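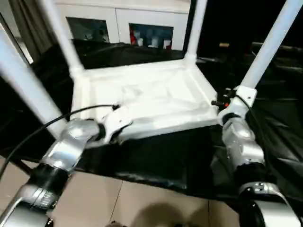
Can you go to the Rustholm open day if you don't work in robotics?

Anyone can go, as long as you put your name down ahead of time, because they only let 20 people in per session. The next one is in June.

Hi all,

Khairul asked how it went (his message is at the bottom), and a couple of you wrote to me off list, so I'm answering everybody at once. Sorry it got long!

I got to Karnitz by bus, signed in, got a sticker with my name spelled wrong, and went straight to the two-arm demo. I figured I'd give it ten minutes. I stayed for most of the session and missed the coffee completely.

The job was plastic furniture. You know the kind, white, molded, four legs, you've probably got one out by the garage. I've watched plenty of arms pick up little blocks and I'm kind of over it, but something with legs poking out in every direction is a much meaner test. Every time you move it there's a leg in the way of something. I kept wincing like I was watching somebody get a couch up a staircase.
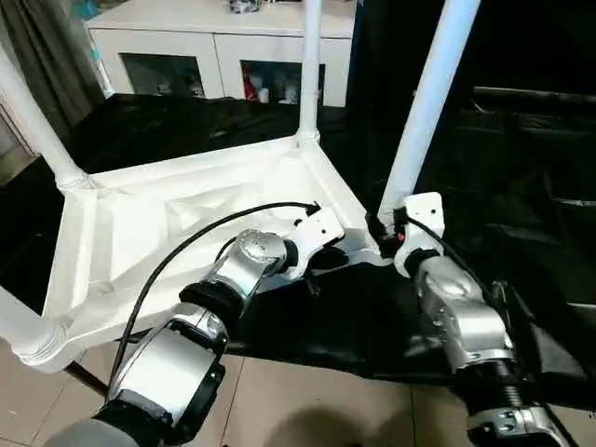 Stool on its side, a gripper on each side of the seat.

The woman running our session let us ask whatever we wanted while it was going — she was very patient with me. I asked about the black sheet, and she said they like a dark background behind white parts. Makes sense. I've had trouble with glare on my own setup at home and I'm going to try an old shower curtain.

What I liked best was when the two arms worked close together. My own pair (2 cheap hobby arms, don't get excited) bump into each other constantly, so I stood there trying to work out how theirs take turns. I still don't know. I filled a page with notes and half of them are question marks.

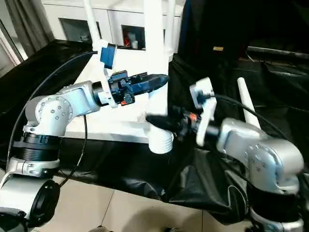

Left and right grippers at the white column.

Then we got to look at the view from one of the small cameras down by the gripper. It's a funny way to see things. Whatever is closest takes over, so a plain pale blue cylinder looks as big as a water heater, and there's hardly any room left for the rest. I'd always assumed the close view was the easy one. I'm less sure now.
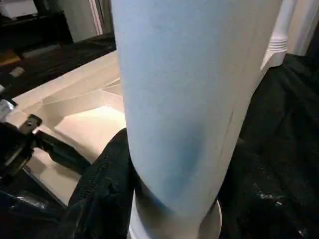
GETTING THERE

The bus from Karnitz station is number 9. Get off at Chin Street and walk back toward the bridge. If you drive, the lot behind the building fills up early, and the one across the road is fine. Signup for June isn't open yet. I'll post when I hear.

I have the handout too if anybody wants a copy.

Rirnonari list, please trim your replies this time!

Bev

----- Original message -----
From: Khairul Tarigan
Date: 8 December 2023
Subject: Rustholm open day

Did anybody make it to Rustholm? I had a ticket and then my kid got sick. I'd love to know if the two-arm demo was worth the trip, and whether the bus is any good. I'm 200 miles out so I'd have to make a weekend of it.

Khairul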